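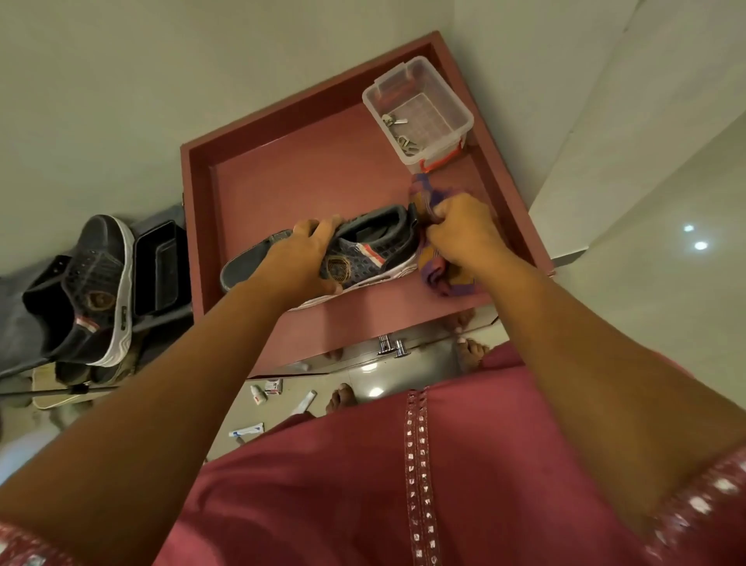
The Heel End

Search stories Enter keyword Go

Zofia Szulc had been told the cell at Dudek could clean a shoe. She had been told this by Patricio Tejada, who sold it, so she took her own pair along in October and asked him to try.

"Any shoe," said Patricio.

"Gray sneakers, then. White sole, lots of grooves."

The cell was a Citlow, two arms behind a plastic door, with a clamp in the middle and a pad that went back and forth. It held the shoe by the toe. When the pad reached the heel, the shoe swung away from it like a gate, and the pad polished the air with great care. The screen said COMPLETE.

"It says complete," said Patricio.

"I can read."

He thought it was the pad. It was usually the pad, according to Patricio, and a new one cost 100. Szymon Głowacki, who would have to live with the machine after the salesman had driven home, put in a new pad. The next shoe swung away just as before. Then Patricio thought it was the force setting. Szymon turned it up, and the shoe came out of the clamp and hit the door.

Zofia went home with one sneaker cleaner than the other, if you looked at the toes.

She did them properly that evening, the way her mother did, with the shoe lying on top of the little red cabinet by the wall and the keys in their plastic box pushed to the back. Left hand spread flat over the middle. Cloth bunched up in the right fist, at the heel. Her feet were bare on the tile and she was in no hurry. She had wiped shoes like that all her life and never once thought of it as a method. The second one waited its turn on the rack.

She looked at her left hand for a good while.

In the morning she told Szymon to move the clamp.

"Move it where?"

"The middle. And wide. It should press down on the shoe and leave the toe alone."

"The manual says toe."

"The manual was written by somebody with a machine to sell."

He didn't like it, and he had reasons. The clamp was bolted where it was bolted, and moving it meant teaching every point again, 733 of them, and he did not believe the backup would load if they had to go back. Zofia didn't believe it either. They locked out the power, took off the guard, and found that one of the bolts had been finger-tight since the day it was installed. Szymon held it up to her on his palm and said nothing about Patricio.

It took them until 2 in the afternoon to get the first side of one shoe. Szymon jogged the arm in at a crawl with his thumb on the enable switch. The pad met the heel, and the heel stayed where it was.

"Well," he said.

"Run it again."

He ran it again. It stayed.

"Patricio will say it was the pad," said Szymon.

"Let him." She was already reaching for a boot. It had a tall shaft and a buckle, and she didn't expect much from it. "Now this one. Slowly, and stand back from the door."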